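Hoani Fly Tying and Angling Club
Minutes of the regular meeting, May 31, 2023

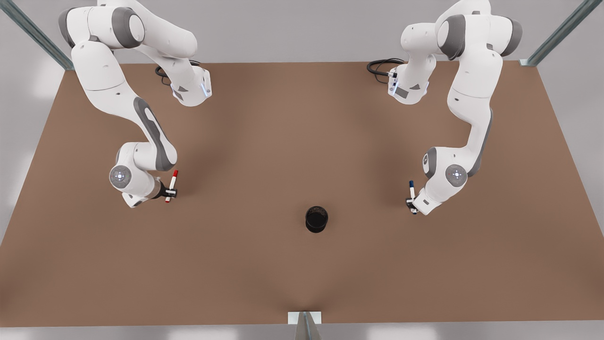 The meeting opened with the winter's nymph patterns, and what a pile of them there was! Members had been asked in January to tie a stonefly nymph of their own design, and the box that came back held everything from fat rubber-legged things to skinny little jigs on light wire. Talk went straight to color. Several members like a flat, warm brown for the body, much the same as the brown of the tabletop with the black cup on it, darkened a bit along the back with a marker. Others swear by plain black all season. Agreed that both go in the club box and that we fish them side by side on the next outing.

Minutes of the last meeting were read and accepted with one correction: the hook in the soft hackle handout should be a size 14, as printed on the back page.

Money. The club account stands at $934 after the hall fee and the new thread order. A motion to buy 2 more vises for the loaner kits passed easily. The old ones have been slipping on small hooks and beginners deserve better than that.

Flestimeo Creek outing. Wonderful turnout and a great morning of fishing. The upper meadow was low and very clear, so the long leaders earned their keep, and the best action came in the riffle below the footbridge with a small nymph under a dry. Around 5 trout were landed in that one run before the wind came up. Please remember the landowner's request to close both gates and park on the gravel side only.

Hosteo Lake. The club has permission again to use the east landing for float tubes. Access is from sunup to dark, no motors, barbless hooks. Damselfly patterns should be coming into their own there, and it was suggested we tie a batch in olive and tan at the next bench night. Bring marabou if you have it, we are nearly out!

Flullico stream cleanup. The stretch from the culvert to the old mill pool is ours this year. Gloves and bags are provided, waders are a good idea. Last year's haul included a whole lawn chair and more tangled mono than anyone wanted to see, and the pool looked so much better afterward. Sign-up sheet is by the coffee.

Beginner class. The spring group has finished and every student went home with a fly that will fish. Same order of patterns next time, except that the woolly bugger moves ahead of the hare's ear. Palmering a hackle is such a fun thing to learn early on.

New business. A request came in for a casting session on the grass before meetings while the light lasts. Approved. Yarn rods are in the closet.

Raffle: fly box and a spool of tippet, both claimed.

Meeting adjourned, followed by open tying.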